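Thursday, late

Back from Nindulport by 4, shattered. Bags still in the hall. Ayanda coming for noodles tomorow and Jessie too if she gets the early train, so chopsticks out. Black mesh pot, teal cloth still creased from the drawer. Can't face ironing it.

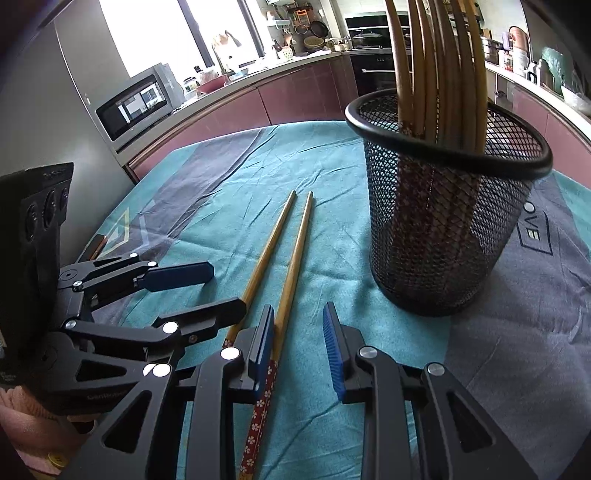

Flowery red handle, want more like these.

Meant to sort the lot by colour, golden ones from the darker ones. Got as far as a row on the table then Colin rang, 40 minutes on his fence. Kettle forgotten. Pink cabinets want a wipe as well, saw them with the light on and wished I hadnt.

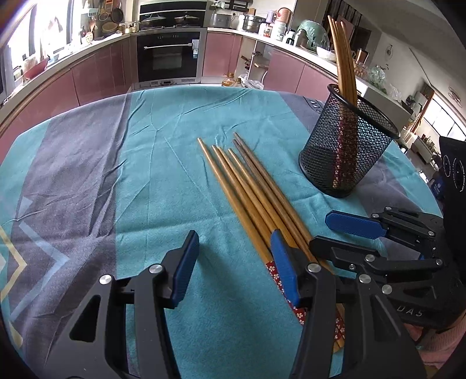
Friday to get

Noodles, the thick ones. Spring onions. Soy. Ring Italo re chairs. Bed now.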